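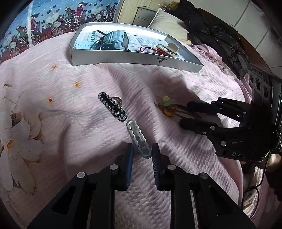 Clear stone ring, striped tag, scalloped metal piece

Ticket 257
Product: Skumonlow desktop, synced to the Mistport shop page
Opened: August 29, 2021
Status: Open (was Closed, was Open, was Closed)

Problem: Every price on my secondhand shop page changes to $3.00 when I sync. The desktop program shows the right prices. The shop page does not agree and the shop page is the one customers can see.

What I tried before writing in:
Logged out and back in. No change.
Cleared the browser cache. No change, but I am now logged out of my bank.
Switched currency to Canadian dollars and back. Prices stayed at 3.00 and the shipping table disappeared.
Read the help article called "Prices Not Updating." It has a picture of a happy woman at a laptop and a link to itself.

Reply from support:
Thank you for contacting Skumonlow! Please try logging out and back in. We are closing this ticket as resolved.

Customer update:
Reopened. See line one of the list.

Reply from support:
Sorry about that. Could you tell us which price template you use, and whether the Siddiqui theme is turned on?

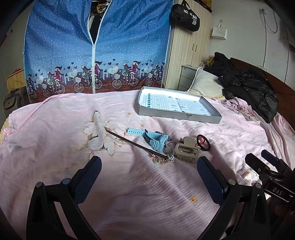
Customer update:
Template is Clovden, the one your setup wizard picked for me. Siddiqui theme is on. I turned it off, synced, and got $3.00 again in an uglier font. Turned it back on.

One new thing. I made a test listing at $20 with no template and it synced fine. Then I applied Clovden to it and it dropped to $3.00. Under Clovden, Advanced, there is a box labeled "Floor price" with a 3 in it. Unchecking it works until I hit Save, when it checks itself again.

Reply from support:
That's very helpful. The floor price is being used as the price. We have passed this to the developers and expect a fix in September. Until then, please set the floor price on each item by hand.

Customer update:
Did the first 7 that way and they held after two syncs. The shipping table is still missing. Do you want that here or in a new ticket?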